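Bavach estrena precios por uso y jubila la licencia por usuario

Nota de prensa. Para publicación inmediata.

Hola a todos. Soy Hubert Aigner, fundador de Bavach, y esta vez he pedido escribir yo la nota de prensa (el equipo de comunicación me ha dejado, con cierta resignación). Vengo a contaros que desde mayo dejamos de cobrar por usuario. Se acabó lo de pagar un asiento por la persona que entra una vez al trimestre a descargar un informe.

Para quien no nos conozca: hacemos software de facturación y cobros para empresas medianas. Tenemos 533 clientes y llevamos 13 años en esto, y en todo ese tiempo la pregunta que más veces me han hecho es por qué el becario del departamento cuesta lo mismo que la directora financiera. Pues mirad, nunca tuve una buena respuesta.

El nuevo modelo se llama Wisisley y cobra por factura procesada. Podéis dar acceso a toda la plantilla, a la gestoría, a quien queráis, y el precio no se mueve. Si un mes facturáis poco, pagáis poco. Lo hemos probado con 20 clientes antes de anunciarlo y una de las primeras en apuntarse fue Navarro, la distribuidora, que nos mandó una lista larguísima de quejas sobre cómo se leía el recibo mensual. Tenían razón en casi todas y el recibo que sale ahora es el suyo, más o menos.

También ha habido discusiones internas, claro. Con la licencia por usuario yo sabía en enero lo que íbamos a ingresar en diciembre, y renunciar a esa tranquilidad cuesta, sobre todo cuando hay nóminas que pagar. Lo hablamos mucho con Jirnton, nuestro socio de implantación, que veía el cambio más claro que yo desde el principio.

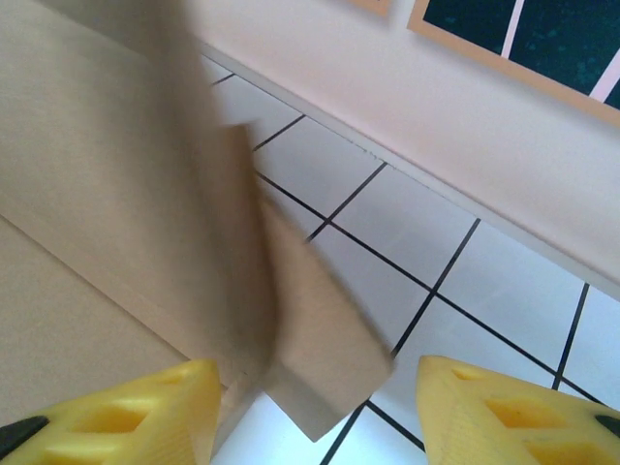
Los clientes actuales no tienen que hacer nada con prisas. El contrato que tengáis firmado se respeta hasta su renovación, y entonces podréis elegir entre 2 planes: el básico, con soporte por correo, y el completo, que añade teléfono y conciliación bancaria. Quien quiera pasarse antes puede pedirlo desde su panel, en el apartado de suscripción, y el saldo pendiente se descuenta de las primeras facturas. ¡Sin penalización!

Estoy encantado de hablar con cualquier periodista que quiera preguntarme por los números, también por los que me ponen nervioso. Escribid a la oficina de prensa de Bavach y os llamo yo mismo.

Hubert Aigner
Fundador de Bavach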